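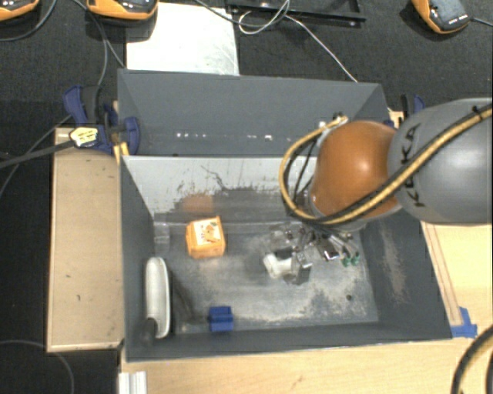
Workshop notebook, Kerkadham annex
June, entry opened 9:40 a.m.
Entered by: Cristóbal Saavedra

Subject: condition of the dark gray bins, front and rear positions; sorting of small mixed goods.

The front bin was examined this morning before the remainder of the Lindska goods were brought down. The interior walls are scuffed and the floor has gone cloudy with wear. The bin remains in service. Under the Ernusby storage rules, surface wear alone is not grounds for withdrawal. A bin is withdrawn when a wall has split, when a corner has opened, or when the base no longer sits level on the bench. None of these conditions was found in the front bin. The rear bin has been listed for the next inspection and no finding is recorded for it in this entry.

Contents at the time of examination included a small orange box with a white label panel on its top, a small bright blue block-shaped object, and a long whitish oval object which has not yet been matched to the goods list. Colleagues who recognize the last item are asked to write its list number in the margin beside this paragraph and initial it.

Cleaning. The bin was emptied at 10:15 and wiped with a damp cloth and mild soap, then with a second cloth and plain water. The loose dust came away. The cloudiness of the floor did not change, and it should be treated as permanent. The abrasive pads on the lower shelf are not to be used on these bins. They were tried on an older bin at Medina last year and left a rough patch that held dirt and had to be washed twice as often as the rest.

Shine on the walls. Bright packaging placed close to a wall can show as a faint patch of color on the gray surface. On two occasions this has been entered in the wear log as a stain. Before recording any stain, move the nearest item away and look again. The two earlier entries have been struck through and initialed, and the original wording has been left legible.

Labels. Cartons should be laid with the label panel upward where their shape allows it. The goods list is checked by eye from the side of the bench, and a label turned to the floor means the carton must be lifted out and put back. Rounded and oval items have no required position. They should be kept clear of the corners, where the slope of the walls makes them tip against their neighbors.

Load. The working limit for one bin stays at 4 kg. The question was raised whether this might be increased for the Lindska goods, several of which are dense for their size. The answer for the present is no. The limit was set with the older bins in mind, and these have not been tested at anything higher. A request for a test has been sent to Ernusby with the bin dimensions and a sketch of the base.

Stock. The goods list now runs to over 1000 lines, many of them small cartons of similar size. It is proposed that the list be divided by packaging type in place of supplier, so that boxes, molded pieces and rounded items can be found without reading through every page. I have drawn up a trial section of 25 lines and placed it in the front pocket of this notebook. Corrections should be made on the sheet itself in pencil. Please do not start a separate copy, as happened with the shelf plan.

Spelling of item names remains uneven. "Grey" and "gray" both appear, as do "carton," "box" and "pack" for what is plainly the same article. I have used "gray" and "box" in the trial section and will change the older pages as they come up for review.

11:30 a.m. Cloths rinsed and hung. Soap is low; one bottle requested from Medina with the next delivery.

2:10 p.m. Received a note from Ernusby asking for the wall thickness of the front bin, measured at the rim and halfway down. The calipers are signed out to the other room. Measurement carried over to the next entry.

Outstanding: wall thickness, rear bin inspection, list number for the oval item, reply on the load test.

C.S.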